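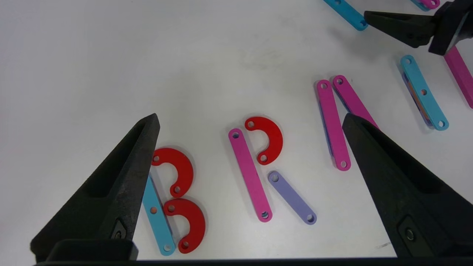 Kuruc

Kuruc is a layered dish of flat dough, sour curd and braised greens, baked in a covered pan and served in wedges. It is the main regional dish of Geren, a highland district of small farming towns, and is eaten there at midday meals, at weddings and on the last day of the July hay harvest. Outside the district it became better known through the travel and cooking series Kirudgate, which gave a full episode to the dish and the households that prepare it.

Name

The word kuruc refers in local speech both to the finished dish and to the dried curd used in it. Cooks who need to tell the two apart call the curd "white kuruc" and the dish "pan kuruc." Older account books from the district use the word only for the curd, which was traded by weight. Its use for the baked dish is first found in a household manuscript kept by the Polat family, copied out by Şükran Polat and later printed as part of her collection of Geren recipes. The manuscript has no date.

Ingredients

The dough is made from wheat flour, water and salt, without yeast or fat. In the upper villages part of the wheat is replaced with barley flour, which gives a darker sheet that tears more easily when rolled. The dough rests under a cloth for 40 minutes before it is divided.

White kuruc is made from strained sheep's milk yogurt that is salted, pressed and dried in the shade. Before use it is crumbled and soaked in warm water until it can be spread. Fresh curd cheese is used in its place by many town cooks, although it releases more liquid in baking and needs to be drained overnight.

The greens vary with the season. Nettle, sorrel and young dock are used in spring, and chard or beet leaves for the rest of the year. They are cooked down with onion and butter until no free liquid remains in the pan. Mint is added in the lower villages. A version with minced mutton exists, but it is normally called by the name of the town that makes it and is listed separately on menus.

A standard household batch uses 700 grams of flour, which fills one wide pan.

Preparation

The dough is divided into balls and rolled with a thin pin into sheets slightly wider than the pan. The sheets are dried for a short time on a hot plate without being browned. The bottom sheet is left undried so that it will seal against the metal. Curd and greens are spread in alternate layers, with melted butter brushed on each sheet. The top sheet is folded down over the edge of the stack and pinched.

Baking was formerly done over embers, with a domed iron lid that also carried embers on top. The pan was turned by a quarter at intervals to even out the heat. In a home oven the dish is baked covered, then uncovered until the top sheet is firm. It is rested before cutting. Wedges are cut from the center outward, and the center piece, where the points meet, is sometimes removed as a small round and given to the oldest person at the table.

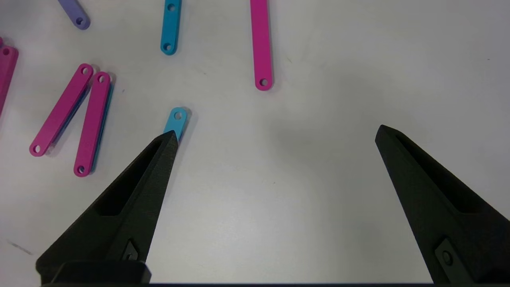 Flat plastic links in pink, cyan and purple on a white tabletop.

Regional forms

Three main forms are recognized in the district.

Upper Geren kuruc has a barley dough, few layers and a high share of dried curd. It is salty and keeps for several days.

Lower Geren kuruc has thin wheat sheets, more greens and mint. It is usually served warm with a cup of diluted yogurt.

Market kuruc is a smaller, single-portion form baked on trays and sold by weight. It was introduced by town bakeries and uses fresh curd. Some cooks do not accept it as kuruc, as the sheets are not dried before stacking.

Serving and customs

The dish is placed on the table in its pan. Pickled peppers and raw onion are the usual sides. At weddings the family of the groom supplies the flour and the family of the bride the curd, a division recorded in several village accounts and still followed in part. At the close of the hay harvest, pans are carried to the fields and eaten cold.

In media

Kirudgate was produced by the company Weltora and presented by the cook and writer Ji-hoon Cho. The Geren episode was filmed during the hay harvest and first shown in March 2018. It runs 76 minutes, longer than the other episodes in its series, and follows Nurhan Tatlı, a cook from the upper villages, through the preparation of a wedding meal for 106 guests. Much of the episode is given to the drying of the curd, with little spoken commentary.

The episode was well received by writers on food and travel. The critic Sibel Eren praised its attention to household work but objected to the title card, which described kuruc as a pie. She argued that the term hides the role of the curd, which in her view defines the dish more than the dough does. Tarık Güneş, who runs a bakery in the lower part of the district, wrote a reply in defense of the market form, which the episode had shown only briefly. Cho later included a recipe for kuruc in a printed companion to the series. It follows the upper form but allows white wheat flour throughout.

Following the broadcast, several restaurants outside the district added kuruc to their menus. Most serve a version with fresh cheese and spinach, baked uncovered. Polat's collection was reprinted with a new chapter on oven baking, and the harvest meal, once held separately in each village, is now also held in the main square of the largest town.

Storage

Baked kuruc is kept in a cloth at room temperature for one day or in a refrigerator for longer. It is reheated in a dry covered pan over low heat. Dried white kuruc is stored in cotton bags and keeps through the winter.

See also

Flatbreads
Dried dairy products
Food and travel television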